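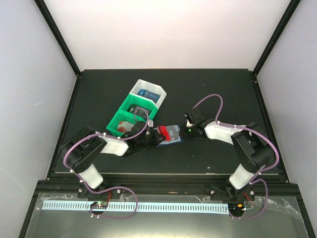
Adaditz Customer Support
Ticket 3586
Subject: Pale specks on black top, side panel tint, cards hard to lift
Product: Drenik tabletop, matte black, with Dronotent three-wall surround
Opened by: Brândușa Gavrilă
Priority: Normal
Status: Closed

Brândușa Gavrilă, 9:12 am
Hello. We have the matte black Drenik top with the thin silver rim, and the Dronotent surround on the back, left and right. Order 634. Three problems, in the order they bother me.

1. Small pale specks on the black surface. I wipe them off and they are back within the hour. They are tiny but they show up from across the room.

2. The panels were sold to us as white. On the wall they look lavender, more so in the afternoon.

3. We lay printed cards flat on the top and they are a pain to get up again. You have to slide them to the silver rim and pinch them there, or dig at the edge with a fingernail. I don't want nail marks in the finish.

Is any of this a fault? If the top is shedding its coating I would like it replaced. The surround went up in September and the top a little after that.

Adaditz Support, 10:03 am
Hi Brândușa, thanks for the details. A few questions before we decide anything:

– What do you clean the top with, and do you wipe it dry or damp?
– When you wipe a speck off, does it leave a mark or a dent behind?
– What kind of bulbs are in the room?
– Did you peel the clear film off the inside faces of the panels?
– Are the cards coated or plain?

Please don't use any polish or oil on the top for now.

Brândușa Gavrilă, 10:40 am
Cleaning: paper towel, dry. Sometimes a bit of glass cleaner on it.
Marks: none that I can find. I ran a finger over the places where the specks had been and it felt the same as the rest.
Bulbs: ceiling tubes, don't know the type. There is also a window.
Film: what film?
Cards: the pale blue and white ones with red on them are slick. The plain index cards are a little easier but not by much.

Adaditz Support, 11:15 am
The film first. Dronotent panels ship with a clear protective film on both faces. It is thin and lies very flat, so it is easy to miss. Start at a bottom corner, where the panel meets the tabletop, and lift with a bit of masking tape. If a layer comes up, that is the film. Peel it slowly and keep it close to the panel as you pull. The film picks up a static charge, and on a dark top that means every bit of lint in the room ends up in one place.

On the specks, I would like you to try this test:

Wipe half of the top the way you do now. Wipe the other half with a microfiber cloth, barely damp with plain water, in one direction from the back wall toward the silver rim. Leave both alone for an hour. Then press a strip of clear tape on any specks you see in each half and stick the strips to a sheet of black paper. Coating flakes would be dark. Dust and paper fiber are pale.

No glass cleaner, please. It can leave a film on a matte finish and that will hold dust too.

Brândușa Gavrilă, 1:52 pm
There was film. On all three panels, both sides. The back one came off in one sheet and the right one tore and took me ages. I feel a bit silly, but the leaflet we got says nothing about it. It shows how to stand the panels up and that's it.

The wipe test is running now.

Adaditz Support, 2:05 pm
You're right about the leaflet. I have the current one open and the film is on the second page, under storage, where you wouldn't look for it. I've passed that on.

Brândușa Gavrilă, 3:20 pm
Results.

Paper towel half: specks again, a good scatter of them, mostly toward the back.
Damp cloth half: a couple near the left wall. The rest was clean.

I put the tape strips on black paper. Everything on them is pale. Some of it is plainly fiber when you look close. So I accept that the coating is fine and the paper towel was doing a lot of it.

Color: the panels look cleaner without the film, less shiny, but still lavender. I held a sheet of printer paper against the left wall. The paper is white and the wall is not.

Adaditz Support, 3:48 pm
Good, that settles the specks. For daily cleaning, damp microfiber from back to front, then let it air dry. Wash the cloth without fabric softener. If the two side panels are lint traps even with the film gone, give them the same wipe before you do the top, so that whatever falls gets picked up at the end.

For the color, could you look at the back of one panel? There is a small printed label in a lower corner with a finish number.

Brândușa Gavrilă, 4:10 pm
It says 59 on the back panel and the left one. I can't get behind the right one without moving furniture. I'd guess it's the same but I haven't checked.

Adaditz Support, 4:31 pm
Finish 59 is Dronotent's "soft white." It has a slight violet cast compared with their plain white, and cool light brings it out. So the panels are the finish they were made to be, but our shop page for order 634 said only "white" and the photo on it was of the plain white set. That is our mistake.

Two options:
a) Keep them, and we refund part of the price.
b) We swap the set for plain white. You would need to take the panels down and pack them flat. Ait Ali Freight would collect, and the new set would come in the same visit.

Before you choose, it may be worth trying a warmer bulb. It won't make the panels white but it usually takes the violet down.

Brândușa Gavrilă, 4:44 pm
I'll ask the others who use the table. My feeling is that I don't want to take three walls down over a shade of white. What about the cards?

Adaditz Support, 4:58 pm
A slick card on a smooth flat surface sits very close to it and there isn't much for a fingertip to get under. Nothing wrong with the top there. Things that other customers have used:

A thin felt or neoprene mat. The card sinks a little when you press one edge, and the opposite edge comes up. Works well, but a black felt mat will collect lint worse than the table does, so go for neoprene.

A very slight bend in the card before you lay it down. Free, but it bothers people who care about their cards.

Pressing down on one short edge with something grippy, then lifting the other end. Works on some cards. On slick ones it tends to slide.

I would start with the mat. Please don't stick down anything with strong adhesive. The matte finish can lift with it, and that would not be covered.

Brândușa Gavrilă, next morning, 8:35 am
We are keeping the panels. Please go ahead with option a.

I had an old neoprene mouse pad in a drawer and tried the cards on that. Much better. The blue and white ones come up first try if I press near the short edge. The index cards too. I'll buy a bigger one, but is there a size that fits inside the surround without bunching at the back wall? I also want the silver rim left clear so I can wipe crumbs and things straight off the front.

Adaditz Support, 9:07 am
Measure the flat area from the back wall to the inside of the rim, and take off two finger widths. Same from left wall to right wall. Any cut-to-size neoprene sheet will do, and it can be trimmed at home with a sharp knife and a straight edge – on a cutting board, please, away from the tabletop. Leave the mat loose so you can lift it out when you wipe down.

The partial refund has been entered. It goes back to the card you paid with and normally takes up to 5 working days.

Brândușa Gavrilă, 9:30 am
Thanks. One last check on the top this morning: wiped it yesterday evening with the damp cloth, and there were a few specks today. Nothing like before. I can live with that on a black table.

You can close this.

Adaditz Support, 9:41 am
Closing. Internal notes below.

Resolution notes
Specks: household dust and paper fiber, made worse by dry paper towel and by protective film left on the panels. Coating sound. No replacement.
Panel tint: finish 59, correct part, wrong wording and photo on our shop page. Partial refund issued. Right panel label not checked by customer.
Cards: surface normal. Neoprene mat suggested, customer tested a small piece and was happy with it.
Follow-up: shop page to read "soft white" with its own photo. Film removal to move to the first page of the surround leaflet. Page text sent to web team, leaflet still open.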